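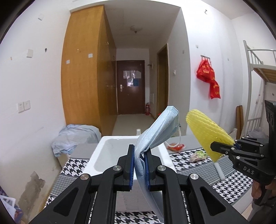
1 min read

Visitors to the Drosthorpe open day signed a sheet at 06/07/2018, station two. Ghassan Rizk logged the grip force and kept his eyes on the table.

"Mask first," said the woman from Funonia. "Then the sleeve."

The jaws closed on the blue pleats at setting 200. He wrote that down. The foam sleeve needed less.
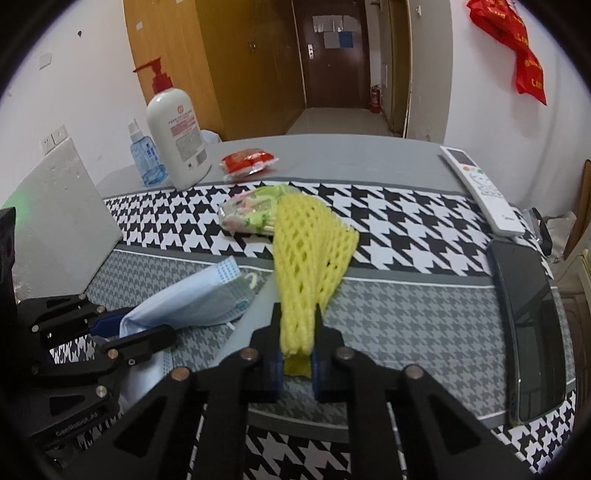 Sleeve held at its narrow end.

"What does it do when it drops something?" a boy asked.

"It records a drop."

"And then?"

Rizk checked the Pylypenko manual, page 27. It gave the format of the entry. He read it to the boy, who asked him to read it again.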